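Erville Catering Skills, Unit 2: Stirred Drinks and Table Service
Handout to accompany the practical. Revised April 18, 2021.

1. Cup and surface
Stand the cup on a flat, clear surface before anything is put in it. Leave a hand's width between the cup and the table edge. Cups used in this unit are of the Verker pattern. Fill to the inner line only; a cup filled to the rim cannot be stirred without spilling. 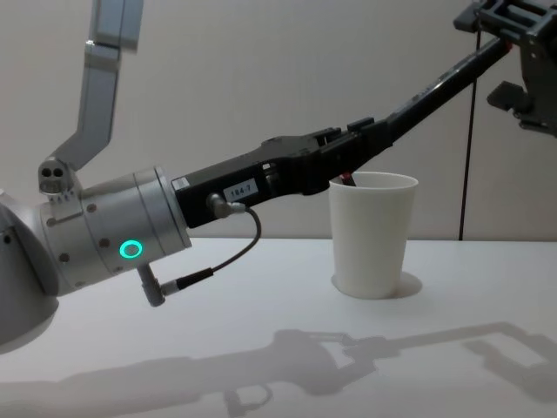
Stirring depends on the angle of the tool as much as on its speed. A tool held upright turns the liquid in the centre and leaves the powder at the wall. A slanted tool reaches the corner between base and wall. The long black rod over the cup slants in this way, with its lower end dipping towards the opening and the grip kept at the upper end. Keep the grip high throughout, and do not let the tool rest against the rim when stirring stops.

2. Quantities
For the jug exercise, measure 500 ml of water at 92 degrees. The larger jug takes 600 ml. Add powder to the water in two parts and stir between them. Record both quantities on the Bucur sheet.

3. Clearing the table
Remove tools first, then cups, then the jug. Wipe from the far edge towards the body in straight, overlapping strokes.

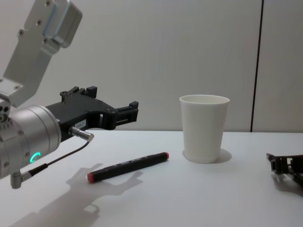

Turn the cloth after each stroke and rinse it when both faces have been used. Dry the surface with a second cloth. Matt finishes show streaks less readily than gloss, so check them from a low angle.

Reading for the June assessment: Ilham course notes, sections 2 and 3.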